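**Returns bench goes to the arm, who has been through this?**

**abrehet_a**
Posting in General because the Work section is mostly people selling boots. Our place (Tenomlow, household returns, 16 of us on the floor) is getting arms for the sorting bench after June. Before they arrive, everybody on second shift has to do two hours a week with the simulator. You look at a pretend cabinet with pretend junk on it and mark whether the grip is any good.
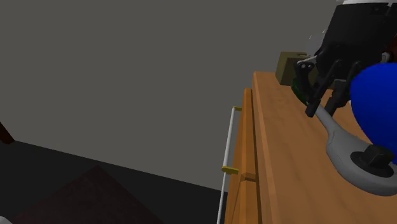

I used to pick things up for a living and now I hold opinions about picking things up. Same pay, and my wrists feel great. But I keep wondering what happens when the thing stops needing my opinion. Has anyone come out the other side of this?

**kong_digby**
Came out the other side at Vasside. They told us no one would lose a job, and no one did. They just didn't replace anyone who left, and after a while it was me, a radio and a very large break room. The work got easier and the days got longer. Make of that what you like.

**HeatherMaihi**
I'm going to disagree with Digby, as is tradition. I ran a bench for years and I've had the shoulder surgery to show for it. If an arm wants to lift toasters all night, let it. The people who get misty about hand sorting mostly did it for one summer.

**kong_digby**
I did it for nine years, Heather.

**HeatherMaihi**
Then you should know better.

**tane.r**
What do they have you marking, Abrehet? Ours was just yes/no and I got written up for being "inconsistent." I was shown 3,070 grips. Show me a person who's consistent after lunch.

**abrehet_a**
Yes/no, plus a comment box I'm told somebody reads. I've put a lot of good material in that box.
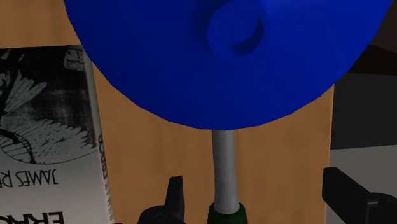 The training question is the one that bugs me. Liên Sầm on our shift asked who writes down how we decide, and the answer was "the system learns it." So we've started our own notes. On the floor you know without thinking that you take a plunger by the handle end and leave the cup alone, and that a paperback gets picked up by the spine side if the cover's already curling. The simulator has a blue-cupped plunger standing up next to a book that's upside down, with the fingers either side of the green collar, and I sat there trying to explain in a text box why I liked that. Took me longer than sorting a whole tote.

**tane.r**
You're writing the manual for free, you realize.

**abrehet_a**
I'm writing it on the clock, Tane. There's a difference of one hourly rate.

**lien_s**
The Liên in question. I don't mind the marking. What I mind is that the bench used to be where new people learned the job. You stood next to somebody slow and patient and got corrected all morning. If the arms take the easy items, new hires get the broken glass and the mystery bags on day one. I raised this with our lead and she wrote it down, which I'm choosing to find encouraging.

**HeatherMaihi**
OK, that's a fair point and I haven't got a comeback. We had the same thing with Surnolard when they put in the conveyor. The new kids could clear a jam in seconds and couldn't tell you what was in the box.

**kong_digby**
Screenshot this, she conceded something.

**HeatherMaihi**
I conceded it to Liên.

**tane.r**
Ask for the job title in writing. Ours went from "sorter" to "cell attendant" and the pay grade turned out to be a separate conversation. Also ask who gets called when it stops at 2 in the morning, and whether that person is you.

**abrehet_a**
Asked both. The title is "under review." The 2 a.m. question got a long pause and then a slide about teamwork. I'll add the wide view so you can all see my new colleague.
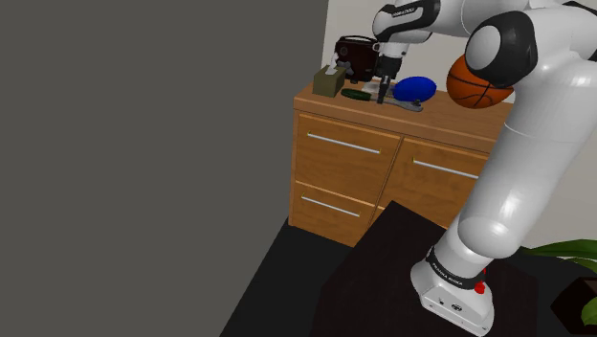
*The arm at its cabinet. Basketball by the elbow, tissues at the far end.*

**kong_digby**
Better posture than anyone I worked with.

**lien_s**
It also gets a plant. I've asked for a plant at the bench every year I've been there.

**HeatherMaihi**
Put it in the comment box.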